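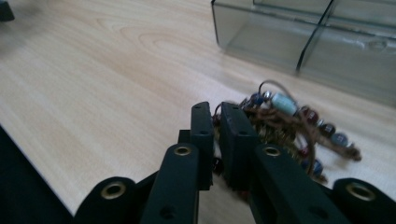 LISTA DE COMPROBACIÓN DE SEGURIDAD: PINZA MANUAL Y PUESTO DE CLASIFICACIÓN
Planta: Otgate, línea Skulis
Fecha: 8 de diciembre de 2021
Inspección: Erlinda Dizon
Revisión: Aatos Kallio
Motivo: inspección extraordinaria tras la incidencia de apertura incompleta durante el depósito de pulseras.

Claves: C = conforme. NC = no conforme. OBS = conforme con observación. NA = no aplica.

1. ANTECEDENTES

Durante una tanda de clasificación de pulseras de cordón con cuentas, la pinza manual no liberó la pieza al soltar el gatillo. El operador, Dagim Asfaw, intentó retirar el cordón con la mano izquierda mientras mantenía la herramienta apoyada en la mesa. El mecanismo cerró y le pellizcó la yema del índice. Sin herida abierta. La tanda se interrumpió en el ciclo 70 y la pinza quedó etiquetada como fuera de servicio hasta esta inspección.

La última revisión ordinaria es de octubre. En ella no se anotó holgura ni retardo en la apertura.

2. MECANISMO

2.1 Ojales de articulación asentados, sin giro dentro del eslabón: C
2.2 Eslabones sin grietas en la zona de los taladros: C
2.3 Recorrido de apertura completo, en vacío: C
2.4 Recorrido de apertura completo, con carga: NC
Comentario: con un cordón de cuero cogido en doble vuelta, la apertura se detiene antes del tope en 11 de los intentos anotados. En vacío no se reproduce. Se sospecha de fibra de cuero entre el eslabón interior y el ojal; pendiente de desmontaje.
2.5 Muelle de retorno con tensión dentro de tolerancia: OBS
Comentario: el muelle cumple, pero en el límite inferior. Lleva alrededor de 3.000 ciclos. La ficha de Tapley no fija intervalo de sustitución para esta pieza.
2.6 Juego lateral entre eslabones: C

3. DEDOS Y SUPERFICIES DE CONTACTO

3.1 Tornillería de los dedos con el par indicado: C
3.2 Caras interiores limpias y sin restos adheridos: OBS
Comentario: limpiar con paño sin pelusa antes de la próxima tanda. No usar disolvente.
3.3 Cantos sin melladuras que puedan retener hilo o cordón: NC
Comentario: ver dedo izquierdo, borde inferior. Una irregularidad de ese tipo puede enganchar un cordón fino. Sustituir el par completo, no un solo dedo.
3.4 Marcas en el canto de los dedos identificadas: NC
Comentario: marca rojiza en el dedo derecho, de origen no determinado. No corresponde al código de color de mantenimiento. Anotar y retirar al sustituir.

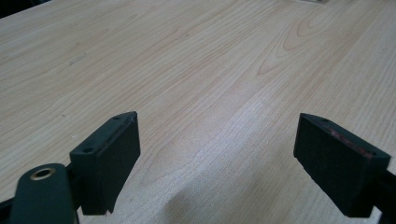

Dedos en posición abierta. Puntos 3.3 y 3.4.

4. PUESTO DE TRABAJO

4.1 Superficie de la mesa seca y sin aristas: C
4.2 Bandeja organizadora inmovilizada: NC
Comentario: la bandeja se desplaza al empujarla de frente con la pinza. Instalar topes traseros.
4.3 Altura de depósito respecto al borde de la bandeja: OBS
Comentario: el procedimiento pide 10 mm libres sobre la pared del compartimento. En la prueba de depósito las cuentas rozaron la pared en varias ocasiones y el operador tendió a forzar la muñeca.
4.4 Piezas depositadas sin cordones colgando fuera del compartimento: C
4.5 Iluminación suficiente para ver el punto de agarre: C
4.6 Útil no punzante disponible para liberar piezas enganchadas: NC
Comentario: no había ninguno en el puesto. Es la carencia que más peso tuvo en la incidencia.

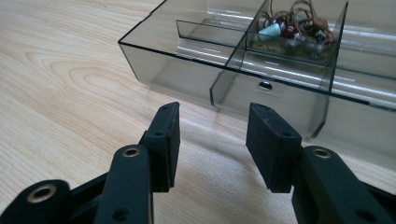 Dagim Asfaw hizo constar que el bloqueo ya se había notado en la tanda anterior, aunque cedía al apretar y soltar el gatillo por segunda vez, y que por eso no lo comunicó. Añadió que el procedimiento describe cómo coger la pieza y cómo dejarla, pero no qué hacer cuando no se suelta. Se acepta la observación y se incorpora como punto 5.3.

5. PROCEDIMIENTO Y FORMACIÓN

5.1 Operador con formación vigente en la herramienta: C
5.2 Parte de incidencias accesible en el puesto: C
5.3 Instrucción escrita para pieza retenida: NC
Comentario: texto provisional. Separar la herramienta de la mesa, bloquear el gatillo, retirar la pieza con el útil y avisar. No introducir los dedos entre las mordazas en ningún caso.
5.4 Criterio de parada por apertura incompleta: NC
Comentario: se propone parada a la primera repetición. Kallio pide consultarlo con Grarkport, que usa la misma pinza con cordón textil.

6. ACCIONES

Desmontaje y limpieza de articulaciones: Evie Hartley. Antes de reponer en servicio.
Sustitución del par de dedos y del muelle: Evie Hartley. Pedido cursado.
Topes de bandeja y útil de liberación: Erlinda Dizon.
Redacción definitiva de 5.3 y 5.4: Aatos Kallio.

Estado de la herramienta: FUERA DE SERVICIO. Repetir 2.4 con carga tras el montaje y adjuntar el resultado a esta hoja.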